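4.2 What the card studies measured

Most of the case for the "card effect" rests on a handful of survey papers, and we think that case is weaker than it is usually made to sound. The claim is familiar: people spend more when they pay with a card than when they pay with cash, and they do so because the card dulls the sense of parting with money. The first half of that claim is a pattern in the data. The second half is a story told about the pattern, and very few of the papers that tell it have tested it.

Take the Velex household panel, the source leaned on most heavily by Haldane and by those who followed him. The panel asked 1,192 adults to recall what they had bought in the past week and how they had paid. Card purchases were larger. But people reach for a card when the purchase is large, and several of the shops in the panel took cards only above a set amount. A difference in basket size is what we would expect even if the card had no effect on anyone's judgment. Haldane grants this in a footnote and then writes the rest of his paper as though he had not.

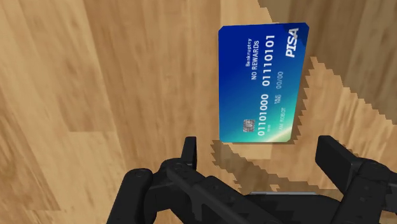

Department of Consumer Economics, Payments and Household Budgets Group
Figure 3. Bank card lying on a wooden surface.

Later work tried to get around the problem by assigning the payment method. Matheson gave half of his subjects a prepaid card and the other half an envelope of bills, each worth the same amount, and sent them into the Cruickshank grocery stores for an afternoon. The card group spent more, and the paper has been cited ever since as the clean test. We are less sure. Of the 800 people recruited, 124 dropped out before the final receipt was collected, and the dropouts were not spread evenly between the two groups. Cash subjects were more likely to leave, and the paper says nothing about who they were. If the heavier spenders among them ran through the envelope early and saw no point in coming back, the gap could come from that alone.

There is also the matter of what counted as spending. Bills left in the envelope could be kept. Money left on the card could be kept too, but only by mailing in a form and waiting for a check. Anyone who has held a gift card with a few dollars on it knows what happens next. Subjects may have emptied the card because getting the balance back was a nuisance, and that has little to do with whether paying by card hurts less.

We asked Finlay Matheson for the receipt-level data and he was generous in sharing it. When we dropped the last purchase made by each subject, where balance-clearing would be expected to show up, the difference between the groups shrank by more than half. It did not vanish. We do not claim that it should have, and a reader who wants to keep believing in a small effect is free to do so. What the data will not support is the large, steady effect quoted in the budgeting literature, where it is often given as a single percentage with no range around it.

The Irell replication is sometimes brought in at this point as a rescue. It found a gap in the same direction, in a coffee shop, over about 5 weeks. The authors did not assign the payment method, did not record tips separately, and ran the study while the shop was offering a loyalty discount to card users. It is hard to see what it adds.

Design of the card itself has been offered as a further cause. Donnie Haldane, in his later work with the issuer Drirnex, argued that bright colors and unusual card faces make spending feel like play. His evidence is a set of ratings in which subjects looked at pictures of cards and said how "fun" each one seemed. No one in that study bought anything. We see no reason to treat a rating of fun as a stand-in for money spent, and the paper gives none.
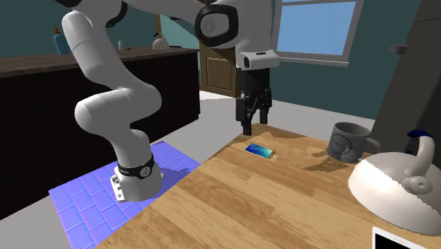
4.3 Limits of the receipt data

Our own reanalysis has gaps. Receipts were missing for some trips, and we could not tell a lost receipt from a trip on which nothing was bought. We treated both as missing. Coding them as zero instead makes the remaining gap a little wider, though still well short of the published figure.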